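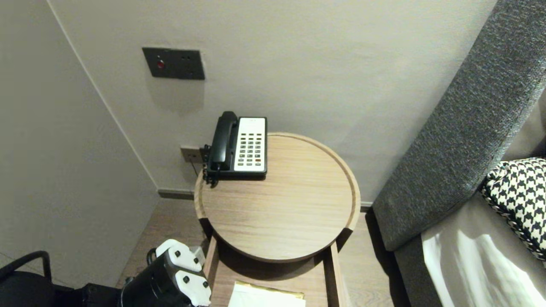
A member in last night's digest asked whether anybody had lived with round bedside tables long enough to say if they are worth it, and thought the square ones would always win on space. The full message is quoted at the bottom. I'll answer from our side, since we went round last December and have had time to find the faults.

For those who don't know us, the Ryu is a 23-room place in Clokero. The rooms are small and most of the beds have one side close to a wall, so whatever goes in that corner has to fit there and nowhere else. We had square nightstands with a drawer before. We now have the round side table from Dratwood, the one with the raised rim and the rectangular frame underneath with a lower shelf. It is 20 inches across. The order came to 1,891 dollars with delivery, and that was for the first batch of rooms only.

1. The top

The rim is the part I would pay for again. Guests put pens, rings, earplugs and pills on a nightstand in the dark, and on the square ones they rolled off and went under the bed. With the lip they mostly stay put.

The rim also holds a spill. That is good for the floor and bad for the table, because water that used to run off now sits against the inside of the lip. A wipe across the middle doesn't reach it. Our housekeepers go around the inside edge with a folded cloth first and then do the middle, going with the grain. We have a couple of tops with a pale ring from a glass, and both were left over a weekend when the room wasn't sold.

A round top does lose the corners, and the member is right about that. In practice the phone goes toward the back and there is still room in front for a glass and a book. A guest with a breathing machine will want more than that, and for those rooms we bring in a small square table on request.

2. The phone

We still have corded phones in the rooms. The front desk uses them for wake-up calls, and cell service at the back of the building is poor. Ours run through a Bundia switchboard that is older than the beds.

On a square nightstand the phone sat flush in the back corner and you could forget about it. On a round one it has no corner to sit in, so pick a spot and have everybody use the same one. We put it at the back left, with the coiled cord dropping on the wall side. If the cord comes forward over the rim, a sleeper's arm will catch it sooner or later. We tried double-sided tape under the phones to keep them from moving. It left marks on the finish and I would not do it again. Small clear rubber feet did the job.

Wipe the keypad with a damp cloth, never a sprayed one. I expect everybody here knows that, but we lost a phone to it in the spring.

3. The gap and the floor

This is where I would disagree with the original message. A square nightstand pushed up to a headboard looks tidy and hides whatever falls behind it. A round one leaves a gap on each side. You see the floor between the table and the bed, and between the table and the wall, and you see the dust. It gets cleaned as a result. Our old nightstands were so heavy that they were pulled out twice a year, if that.

The wood-grain floor helps, as a dust mop goes in under the table without lifting anything. Have them finish along the baseboard by hand. Metal is the thing to watch for down there. Check the hardware underneath every table when it arrives and again after a month, because anything that backs out a little will scratch the floor the first time somebody drags the table to reach a socket. We put felt on ours after the first scratch. Felt picks up grit and becomes sandpaper after a while, so it has to be changed. We do it at the same time as the mattress turn. 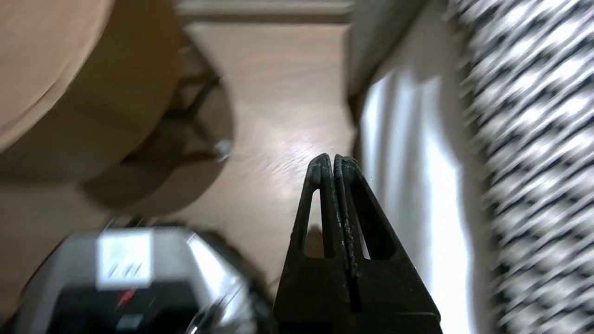

4. Sockets and switches

Measure where your wall plates are before you buy. Our sockets are low, near the floor, and the switch panels are higher up, and with the round top neither is blocked. With the drawer units some of the sockets were completely behind the back panel, and guests pulled the furniture out to charge a phone. That accounts for most of the marks on our walls.

If your sockets are at tabletop height, a round table won't make much difference either way.

5. Headboards

Ours are upholstered in a dark gray speckled weave. It hides a good deal, but a table edge rubbing on it will leave a shiny patch in time. The curve touches in one place only, so the rub is concentrated there - leave two fingers of space between the two. We marked the position with a pencil dot on the baseboard.

6. What I would do differently

I would keep one drawer unit in each room that has two sides to the bed. Guests do ask where the drawer is, mostly older guests, and the lower shelf doesn't replace it. Things put on a shelf that low get left behind. Our lost property box has more in it than it used to, chargers and reading glasses for the most part, and the checkout list now says to look on the shelf.

I would also order a spare top. Dratwood wanted 200 dollars to refinish a single one, and that included us shipping it to them.

If anybody has found a clear coat that stands up to nail polish remover, please post it to the list and not just to me.

Housekeeping, the Ryu, Clokero

----- Earlier message on this thread -----

Hello all,

We are replacing nightstands in the new year and my partner wants round ones. I can't see the sense in it. A square top gives you more surface for the same width and it goes flat against the wall and the bed. Ours have to hold a phone, a lamp and whatever the guest brings. The round ones in the catalogs all look nice with one flower on them.

Has anybody used them for more than a few months? How do they clean? And does the lip on the edge get in the way? We have vinyl in some rooms and wood in the others if that matters.

Thanks in advance.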